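How to macerate strawberries

By Liesbeth Mertens

Share 138 | Comments 4

Macerating means leaving cut fruit in sugar until it gives up its juice. It needs no cooking. You end up with soft strawberries in a red syrup, ready for pancakes, yoghurt, sponge cake or porridge.

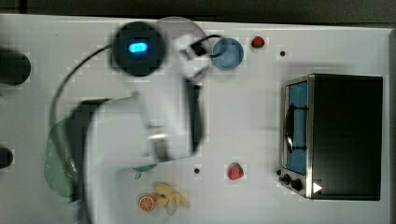 What you need

375 g ripe strawberries
2 tablespoons caster sugar
2 teaspoons lemon juice
A small pinch of salt

You also need a colander, a sharp knife, a wide bowl and a plate that will sit over the top of it. A wide bowl works better than a deep one. The fruit lies in a thinner layer, so more of it touches the sugar and you can stir it without crushing the pieces at the bottom.

Choosing the fruit

Smell the punnet before you buy. Ripe strawberries smell strongly even through the wrapping. Look at the underside for juice stains, which mean that the bottom layer has gone soft. Slightly tired fruit is fine for this recipe, but throw away anything with mould on it.

Size does not matter much. Small berries usually have more flavour and need less cutting. In March the ones in the shops tend to be firm and a bit sour, and I add another teaspoon of sugar. From the pick-your-own fields at Trallholm in summer I use half the sugar and leave out the lemon.

Step 1. Wash

Wash the strawberries whole, with the green tops still on. If you take the tops off first, water gets into the middle and the syrup comes out thin. Rinse them quickly under the cold tap in the colander. Do not soak them. Tip them on to a clean tea towel and pat dry.

Step 2. Hull

Push the tip of the knife in beside the leaves at a slant and turn the berry against the blade. The leaves and the pale core come out together in a little cone. Slicing straight across the top is quicker but wastes fruit.

Step 3. Cut

Halve the small ones and quarter the rest. Very large berries can be sliced to the thickness of a pound coin. Try to keep the pieces much the same size or some will go to mush while others are still hard.

Step 4. Add the sugar

Put the fruit in the bowl and scatter the sugar over it evenly. Add the lemon juice and salt. Turn everything over gently with a large spoon until no dry sugar is left at the bottom.

Step 5. Leave it

Cover with the plate and leave on the worktop for 30 minutes. Stir once halfway through. On a warm day, or if you want to leave it longer, put the bowl in the fridge and allow two hours. After a night in the fridge the fruit will be very soft, good for stirring into yoghurt but too wet for a cake filling.

Other sugars and flavourings

Light brown sugar gives a toffee taste and a darker syrup. Icing sugar dissolves fastest but can turn cloudy. Honey works if it is runny. A few torn mint or basil leaves can go in for the last ten minutes. Black pepper is good too, one turn of the mill and no more.

For adults, swap the lemon juice for a teaspoon of balsamic vinegar.

Keeping

Store in a lidded tub in the fridge and eat within 2 days. To freeze, pack the fruit and syrup together and leave a finger's width at the top of the tub. Frozen and thawed strawberries lose their shape, so use them for sauce or smoothies.

If there is syrup left over, strain it into a jar and top it up with cold fizzy water, one part syrup to 4 parts water. It will also sweeten a jug of iced tea.

4 comments | Share this page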